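Sorkholm Sheds & Workshops > Storage and Sorting > One big bin or lots of little ones?

plinov_pete
Posted Wednesday, 7:40 pm

Need a ruling before I spend money. I've been sorting bar offcuts by length into old ice cream tubs for years and the system has collapsed, along with the shelf. I'm thinking of one large tub with tall sides on the bench and everything goes in it. The household's other voting member says this is called "a pile".

Anyone gone the single bin route and not regretted it?

gumleaf700
Posted Wednesday, 7:58 pm

Regretted it by the weekend. Everything short goes to the bottom and you end up in there to the armpit, feeling about for the one piece you know you saw in June. Little tubs. Label them. Be an adult.

benchdog
Posted Wednesday, 8:15 pm

Disagree with gumleaf, as is traditional. Tall sides are good if they slope. With straight walls you skin your knuckles on every grab. With sloped ones the short stuff slides back to the middle and you can get a hand around it. Grey is a good colour too, because rust and copper both show up against it and you can tell what you've got before you pick it up.

I'd want a sloping board across the inside as well, so bits don't end up in the far corner where you can't reach.
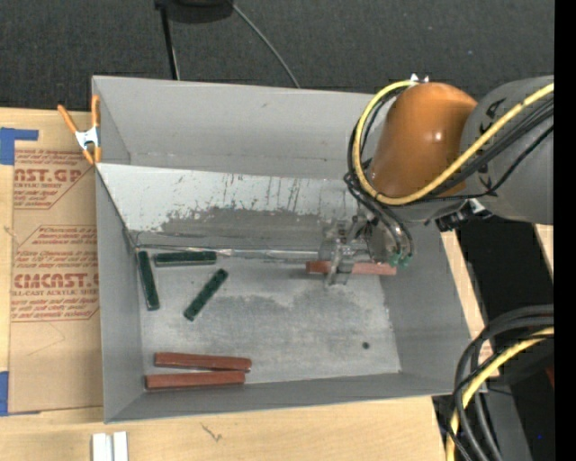

Grey bin, sloped walls, slanted panel across the inside. Reddish-brown bar on the right.

plinov_pete
Posted Wednesday, 8:31 pm

OK, that's close to what I had in my head, only I'd pictured it holding more. What's the panel, benchdog? And does it mark up? It looks pretty chewed along the lower part.

benchdog
Posted Wednesday, 8:44 pm

Couldn't tell you what it's made of. Scratched up top, worse lower down, same as me. I wouldn't lose sleep over a scuffed panel in a bin for metal. If you want it pretty, buy a fruit bowl.

gumleaf700
Posted Wednesday, 8:52 pm

Six bars. I too could keep a very tidy bin with six bars showing. Put 2000 offcuts in there and get back to me.

Also that's a nice light wooden tabletop and I wouldn't be dragging a loaded bin across it. Put a mat under it.

skurnton_tinker
Posted Wednesday, 9:20 pm

Has anyone tried the Benkirane stackers? I've got 13 of them. Lids don't fit each other, only the one they came with, so I spend a fair bit of my leisure time playing memory with lids. Otherwise no complaints.

gumleaf700
Posted Wednesday, 9:26 pm

That is a complaint.

skurnton_tinker
Posted Wednesday, 9:29 pm

It's an observation.

benchdog
Posted Wednesday, 9:47 pm

Pete, compromise. Get 2 of the big ones. Anything longer than your hand goes in the first, anything shorter in the second. When the second fills up, take it to the scrap yard without looking inside. Looking inside is where it all goes wrong.

plinov_pete
Posted Wednesday, 10:05 pm

I put this to the household and "take it to the scrap yard without looking inside" got a standing ovation. Going with 2 bins, sloped sides, and a mat so gumleaf can sleep. Will measure the bench tomorrow and find out it's too narrow.

gumleaf700
Posted Wednesday, 10:11 pm

Keep the ice cream tubs. You'll be back.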